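Two Hands, One Filing Cabinet

Hanna Sowa has run the Skastora robotics club for two years, and she would like it known that she voted for something more exciting than binders.

"I wanted a chess thing," she says. "We got office supplies."
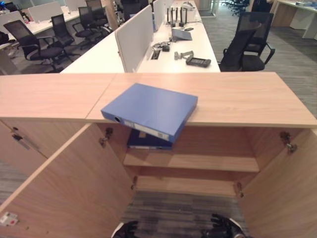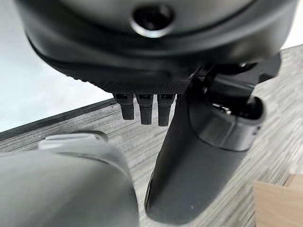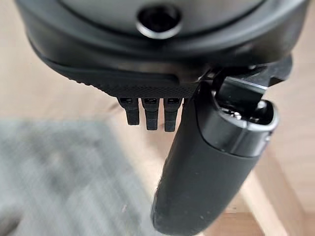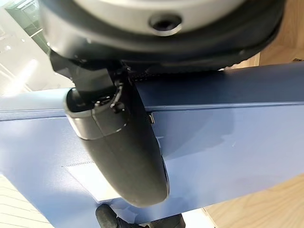
The club at work for the Niltberg student challenge. First picture: the cabinet with its doors open, one binder on top and one on the shelf.

The challenge sounds like a summer job. A binder has to go from the top of a cabinet to a shelf inside, and the doors have to end up closed. Each team gets 30 tries. The students named their entry Seketti, after an argument that Sowa declines to describe.

Ro-un Wang, who writes most of the control code, has become an unwilling expert on stationery. "A binder is a terrible shape," he says. "It's a wedge. You squeeze the thin end and the fat end swings around and hits you."

He keeps a log of every practice attempt. It stood at 1459 when we spoke, and he would not say how many of those went well. "Some. There's a column for it."

The wrist views are his favorite part of the job and everybody else's least favorite. Most of what they show is the wrist. "You get a lot of housing, a bit of finger and some carpet," Wang says. "You learn to love carpet."

Sowa has 26 students signed up for March, when the team travels to Niltberg. Has she made her peace with the binders?

"Ask me after the doors," she says.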